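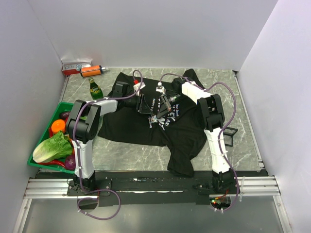
Figure 3. The two-arm cell with a black T-shirt on the work surface and both grippers at the cloth. Objects from other tasks remain at the left side and the back.

4. The Software Stack

We now turn to the part of the system that took up most of our time, which is the software between the learned policy and the two arms. Readers who have built something similar will find a good deal here that is familiar, and we hope they will forgive us for going slowly. When we were getting started we would have been very grateful for a paper that spelled out the dull parts, and so we have tried to spell them out.

4.1 Overview

The stack has three layers. At the bottom is Lau, the joint controller, which runs one process per arm and talks to the motors. Above it sits Kasik, which takes short sequences of target poses and turns them into joint targets that both arms can reach without running into each other. At the top is Gindari, the perception and policy server, which reads the cameras and proposes what the arms should do next. The layers pass messages in one direction for commands and in the other for state, and every message carries the time at which it was made. We did not stamp our messages in the first version, and we paid for that over several weeks of very confusing logs.

Each layer can be stopped and restarted while the others keep running. If Gindari goes away, Kasik finishes the sequence it has and then holds the arms still. If Kasik goes away, Lau holds the last joint targets and lowers the motor current after a short wait. This sounds like a small convenience, but it changed how we worked, as a student could swap in a new policy in the middle of the afternoon without having to home the arms again.

4.2 Joint control

Lau runs its loop at 1000 Hz. At each tick it reads the joint positions, filters the velocities, and computes a torque from a plain spring-and-damper law with gravity added in. We tried stiffer settings early on and gave them up for cloth. A stiff arm pressing a shirt against a hard surface will either drag the whole garment along or stall, and the policy has no good way to tell which of the two is going on. With softer gains the fingers can press into the fabric, as in Figure 3, and the position error itself becomes a useful rough signal of how hard the gripper is pushing. We pass that error up to Gindari as an extra input.

The gripper gets a loop of its own, with a current limit that depends on the task. For cloth the limit is low and the fingers close slowly. For rigid objects such as the ones on the tray we raise it. The limit is set in the task file and cannot be changed by the policy, a decision we argued over for quite some time and are now happy with.

4.3 Two arms over one small target

The hardest thing we ask of Kasik is to let both grippers work close together. When a shirt is being spread or gathered near the neckline, the two wrists may be only a short distance apart, and a planner that keeps generous margins everywhere will simply refuse to go there. Our first planner did exactly that. It was very safe and it folded nothing.

Kasik therefore uses margins that shrink with speed. Each link is wrapped in a capsule, and the capsule grows with the speed of the link, so that two wrists moving slowly may come quite near each other while two wrists moving quickly may not. The check runs over the whole pose sequence before any of it is sent down. When a sequence fails, Kasik first tries slowing it, then tries holding one arm in place while the other goes, and only after that does it reject the sequence and ask Gindari for a new one. In practice, slowing down is enough most of the time, and the person watching sees only a slight hesitation.

Cables deserve a few words of their own, because they were left out of our model for far too long. Each arm in the figure carries a purple cable fastened to its links with cable ties, with slack left in wide loops so that the joints can turn freely. A loop is soft and moves with the arm, so there is no single shape to put in the planner. We settled on a fat static capsule over each upper link and a soft penalty on wrist turns that would wind the cable further. It is a crude answer, and we would welcome a better one.

4.4 Perception of cloth

Gindari does not try to recover the full shape of the garment. It predicts a small set of keypoints (the collar, shoulders, sleeve ends and hem corners) together with a confidence for each, and it feeds these to the policy along with image features. A black shirt is a difficult case. The creases show little contrast, and the grippers are black as well, so a fingertip resting on the fabric can easily be taken for part of a fold. The printed graphic on the chest turned out to be a great help, as the white lettering gives the network something to hold on to when the rest of the shirt offers very little. Of course, this also means that the network may lean on the print too heavily, and we added plain shirts to the training set for that reason.

To keep the grippers from confusing the keypoint network, we project the known arm geometry into each view and mask out those pixels. Keypoints that fall under the mask are carried over from the previous estimate, with a confidence that decays as time goes by. If the collar has been hidden for long enough, the policy receives what amounts to a shrug, and it has learned to draw one arm back for a better look.

We leave objects from other tasks in the cell while we work on cloth. In Figure 3 these include a green tray of artificial produce, a green glass bottle and an orange spray can lying on its side. Clearing everything away gave us slightly better numbers and a policy that got lost as soon as anything was left out, so we stopped clearing. Kasik treats such objects as boxes fitted once at the start of an episode.

4.5 Logging and replay

Every episode is written to disk by Steker, our logging tool, which records the messages between the layers exactly as they were sent. An episode can then be replayed into any one layer with the others switched off. We used this constantly. The current cloth policy was trained on 392 demonstrations, and a further 51 were held back for testing. Whenever we changed the planner, we replayed the held-back episodes through it and looked for sequences that used to pass and no longer did.

Replay has its limits, and we would like to be plain about them. The cloth in the log does not respond to the new commands, so a replayed episode can tell us whether a motion is allowed but never whether it would have worked. For that we still have to run the arms, and Section 5 describes how those trials were set up.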